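Ticket: Left/right pose swap in the marker tracker after rig update
Component: Moya (tracking)
Also touches: Lendo (episode viewer)
Status: Fixed on branch, waiting on merge
Reported from: Tristenville

First note

Okay, opening this properly now instead of leaving it as a rant in the chat. After I pulled the newest Moya build, the left and right gripper poses started trading places in the middle of an episode. It doesn't happen every time, and never at the start. You load the run in Lendo, everything looks fine, and then the two hand tracks jump across each other for a handful of frames and jump back (the plot looks like somebody tied it in a bow).

I went through 526 episodes from the basket task and the swap shows up in 7 of them. Small number, I know! But a policy trained on those is going to learn that teleporting is a thing hands can do, so I'd like it gone before we export anything.

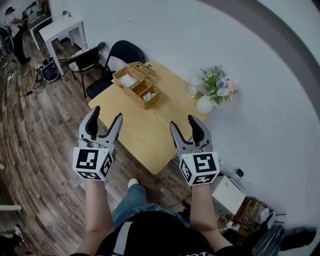 My first guess was duplicate marker IDs, so I dumped the ID table for both cubes. No duplicates. Second guess was the head camera calibration, because we're on a really wide lens and the corners bend a lot. I re-ran the calibration, got a slightly better reprojection error, and the swaps stayed exactly where they were. Same episodes, same frames. At least it's repeatable.

Things I tried that did nothing:
Turning corner refinement off and on
Raising the minimum marker size
Going back to the old dictionary file
Clearing the Lendo cache (twice, I was desperate)

Second note, later that afternoon

Got somewhere! I turned on debug logging and the line that matters is this one:

WARN assoc: cube lost, falling back to nearest track

So when a cube goes out of view in the head camera, Moya drops its ID and holds the track open. When markers come back, the new build matches them to whichever open track is nearest in image space, before it has looked at the ID. If the hands crossed while one cube was hidden, the nearest track is the wrong one. The old build checked the ID first. Somebody flipped the order while cleaning up that function, and yeah, I looked at the history and it was me.

The gripper cameras have their own pose estimate, so I compared against those as a sanity check.
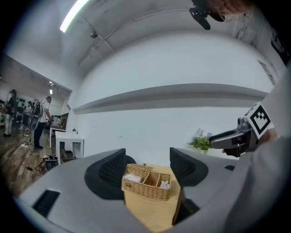

Both wrist tracks are smooth straight through the bad frames, with no jump in either one, so the recordings themselves are good and we don't have to redo a single episode. It's purely the association step.

One more piece I hadn't thought of: the timeout on a lost cube is set to 1,000 ms in the default config. That's a long time to keep a stale track open when somebody is moving quickly. I dropped it to 500 ms and four of the bad episodes cleaned up even without the real fix. I'm keeping the shorter value, but please don't treat it as the cure.

Third note

Fix is on the branch. ID match runs first, nearest-track only kicks in if no ID decodes at all, and in that case the frame gets a low_confidence flag so Lendo can shade it on the timeline. Re-ran the whole set and got zero swaps.

Two things still open:

The Gerkham machine is on the older config format and ignores the new timeout key without any complaint. It should at least print a warning. I'll file that separately.

Lendo doesn't draw the shading if you open an episode from the search page, only from the folder list. No clue why yet. If anyone has seen this with other overlays, drop a note in here and tell me which build you're on.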